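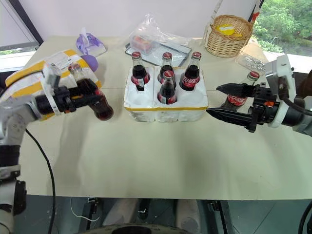 Bottle cell: left gripper keeps tipping them
Reading time: 2 min

galtesard_bench
Left arm holds bottles at a slant again, right one is fine. I swapped the finger pads and re-zeroed the wrist. Carrier hasn't moved. What next?

ejarman
Pads won't fix that. Check the cable at the wrist. If it's pulling on the bracket, your zero means nothing.

podum77
Doubt it. A cable that thin doesn't tilt a full bottle. How many cycles on those fingers?

galtesard_bench
2,432. Kerstin Boström's setup sheet says swap at 4,000.

podum77
And who tested 4,000? I had slop at half that. Grab a finger and wiggle it.

ejarman
Or spend 2 minutes unclipping the cable before buying parts.

galtesard_bench
Unclipped it, ran 3 picks. Two straight, one slanted.

podum77
So it isn't the cable.

ejarman
Three picks isn't a test. Run it all afternoon.

Last updated: February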